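Part-time front desk host at Finside

Finside is a small guesthouse with a big kitchen, and we are looking for a kind, steady person to welcome our guests four evenings a week, starting in May. You'd check people in, answer the phone, put the kettle on more often than you'd expect, and help Lizelle with breakfast trays if the mood takes you.

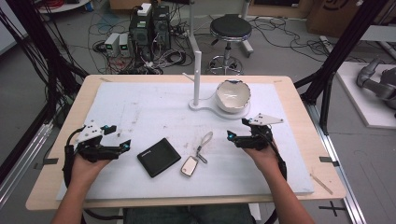

We don't mind whether you have hotel experience – we can teach you the booking system in 2 evenings. What we can't teach is patience with tired travelers, and the kind of eye that notices a black leather wallet or a key fob on a gray strap left lying out, and gets it safely back to its owner.

Shifts run from 4 p.m., supper included. Write a few lines about yourself to Nosipho Zulu at the front desk, or just stop in and say hello!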